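Spending the Money in the Right Order: A Talk with Suleiman Amadi

Suleiman Amadi plans equipment purchases for Stosau, a small outfit that develops kitchen helpers: machines meant to heat, plate and clear simple meals. Ask him for a shopping list and he starts with tables.

"People come in wanting to talk about arms, and I love talking about arms!" he says. "But I want to know what your table is first. How high is it, does it wobble, can you get a second one next year that matches? You'd be amazed how much money gets lost on a table."

We spoke on 2018-09-14, in the long room where Stosau does its data work. Amadi had a printed budget in front of him with pencil all over the margins, and he was happy to go through it line by line.

The first thing that stands out is how little of it goes to robots. Stosau owns 2 arms, both bought secondhand, and Amadi has no plans for a third before March. The bigger line is for hand-held grippers, the kind a person carries and squeezes while a camera mounted on the tool records what the fingers are doing. He has asked for 14.

"An arm sits there until somebody has programmed it," he says. "A gripper you can hand to a person in the morning and they're working by lunch, and what they record goes toward teaching the arm later on. So if you have a fixed amount of money and you're in your first year, buy hands. Lots of hands. Then buy storage, because all that video has to live somewhere, and I got that one badly wrong."

How wrong? He laughs and flips to an older page. The original plan had a single shelf of drives from Gisivier, which he expected to last through the winter. It was full in 60 days. The replacement came out of money he had set aside for lighting, and the lighting has only now been ordered.

He is just as frank about spares. Finger pads are the part he watches most closely, and he keeps 40 pairs in a drawer next to the door. He orders them from Wegener, along with screws and cables, and he likes to place one large order over several small ones, mainly so that every pad in use comes from the same batch.

"If one pair is softer than another, your people adjust without thinking about it. They squeeze a little more. Then you've got two kinds of squeezing in your recordings and you don't know why the arm is confused. Same batch, all the way through. It costs me nothing extra except drawer space."

The same thinking goes for markers, the printed black-and-white squares that let the software work out where the fingers are. A sheet of them is cheap. Losing an afternoon to a scuffed one is expensive, so he budgets for reprints and tells people to swap them early.

Then there are the appliances, and this is where Amadi really gets going. He buys ordinary household models, the sort with a knob, a door and a plate that turns. He was once offered a purpose-built test cabinet by Tasix, with a removable front and very good access, and he turned it down after one long, enjoyable demonstration.

"Beautiful thing! I wanted it for myself. But who has that at home? The door on a real microwave swings out into your space. You have to come in past it, there's glass on the floor of the thing, the walls are closer than you think. I want all of that in the data. And it's a fraction of the price, so I can buy another when we need one." 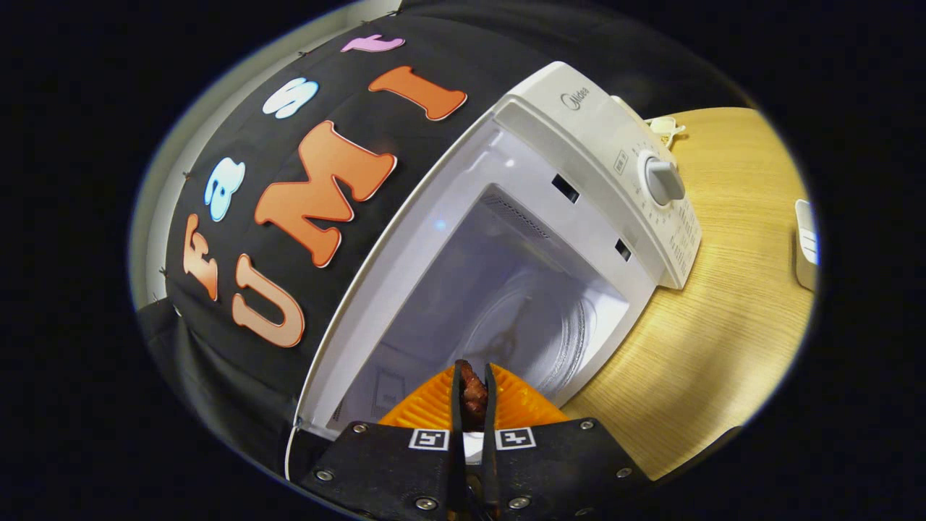
A gripper holding a small piece of food in front of an open Midea microwave.

Food is a budget line too, and one he says newcomers leave out entirely. Small pieces are harder to hold than big ones, soft ones harder than firm ones, and nothing keeps for long. He started out with rubber stand-ins, which he still uses to train new staff on the grip.

"Rubber is fine for learning where your fingers go. It doesn't squash like food, though, and it doesn't leave anything on the pads. So now there's a grocery line, and a cleaning line right under it. Finance asked me if those were typing errors."

For anyone drawing up a first plan, he suggests pricing one complete station before pricing anything else: table, appliance, gripper, spare pads, markers, light, storage and a month of supplies. Run it for a few weeks with people who will complain out loud. Then fix the list and multiply.

Next on his own list is a second kind of microwave, with a push button for the door. He has already cleared a spot for it, and he's been looking at toaster ovens as well, though that page of the budget is still all pencil.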